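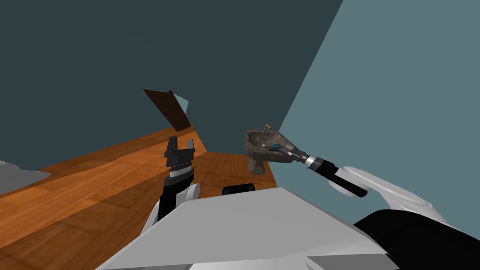
How to Try a Visual Schedule Without Buying the Whole Kit

Every parent of a child with ADHD or autism gets told to make a visual schedule. I'm doubtful of most of what's sold under that name. The Stellard starter set has 161 cards, and I can't think of a child who needs them.

1. Pick one bad stretch of the day. Getting out the door for school is a fair test. Don't schedule the whole day.

2. Write down what your child does in that stretch now. Four or five steps is plenty. "Get ready" isn't a step. "Put on socks" is.

3. Draw each step on an index card. Stick figures are fine. If your child reads well and finds pictures babyish, use words.

4. Tape the cards up where the steps take place – the bathroom door, say, and not your office.

5. Point to the next card instead of repeating yourself. This is the hard part, and the kits skip it.

Give it until the end of the month. Some kids ignore the cards completely, and a sticker chart on top probably won't fix that. Drop it and ask the school's occupational therapist what they use in class.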